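Visit report: Tristiseck run-of-the-river station, February

We visited the Tristiseck hydro site on the invitation of Herodon, the company building it. The station is a small run-of-the-river scheme on the upper part of the valley, with a planned output of 15 MW. It had been under construction for two dry seasons when we saw it. The visit started at 8 in the morning from the company's office in Dudembridge and ended at the same place in the late afternoon.

The road

The last stretch of road to the site was built for the project. Before that, the track was passable only for part of the year. It is now graded gravel with concrete drains on the uphill side, and trucks carrying cement and pipe sections use it all day. Our minibus had to pull over several times to let them through. The district has agreed to take over maintenance once the station is running, but the budget for this has not been set. We asked about it twice and were told it was under discussion.

Weir and intake

The weir is low and does not create a large pond behind it. The river was diverted through a temporary channel on the left bank, and the crew was pouring the last section of the crest. Two gates at the side are meant to flush gravel during high water. The engineers said gravel was their main worry, as the river carries much more of it than the early surveys suggested. The settling basin was made longer as a result, and this cost the project a few months.

A fish pass has been built next to the gates. It is a plain stepped channel. Minimum flow in the natural riverbed is set by the water permit and will be measured by a gauge just below the weir.

Canal and penstock

From the intake, water will run along a covered canal that follows the hillside. We walked most of it. The ground is steep in places and two short parts had to be moved further into the slope after a small landslide. The covers are concrete slabs, wide enough to walk on, and people from the villages already use them as a footpath. Herodon does not object to this but plans to add railings at the steepest part.

The penstock is steel and drops straight down to the powerhouse. Its pipe sections were delivered by Melnyk, which is also supplying the turbines. Welding was nearly done. Pressure tests were planned for the following month.

Powerhouse

The building has a roof and walls, but the main doors were still missing and the floor was covered in boards. Both turbine casings are set in concrete. The generators were in crates outside under tarps. The overhead crane had passed its load test and was being used to bring in control cabinets. There was no power on site other than from diesel sets, and it was too loud inside for questions, so the briefing was held in the canteen.

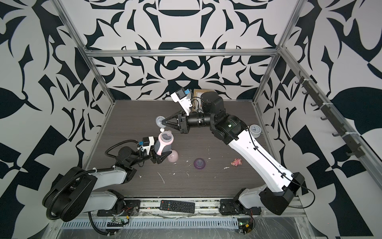

Connection to the grid

All of the output will be sold to the national utility under a long-term contract. A new line runs from the powerhouse to the substation at Dudembridge. The towers are up. Stringing of the wire has stopped at one point where the landowner and the utility do not agree on the route. The line belongs to the utility and not to Herodon, so the company can do little but wait. If the station is finished before the line, the contract sets a payment for each month of delay, though we were not shown the terms.

Jobs and land

According to the site office, 1241 people have worked on the project at one time or another, most of them from the valley. Once the station is open it will need a much smaller crew. Some of the welders have been offered work on another site. Families who gave up farmland for the canal were paid in cash, and 5 households were moved to new houses near the road. We stopped at one of these. The roof was good, but the water tap in the yard had low pressure and the owner had reported it before the rains. The site office wrote this down while we were there.

Notes for anyone going later

Bring boots with a firm sole. Helmets and vests are given out at the gate. Phone signal ends at the second bridge and comes back at the powerhouse. Lunch is served at noon in the canteen, and visitors pay the same price as the crew. Visits are arranged through the Dudembridge office, which asks for a copy of your ID ahead of time.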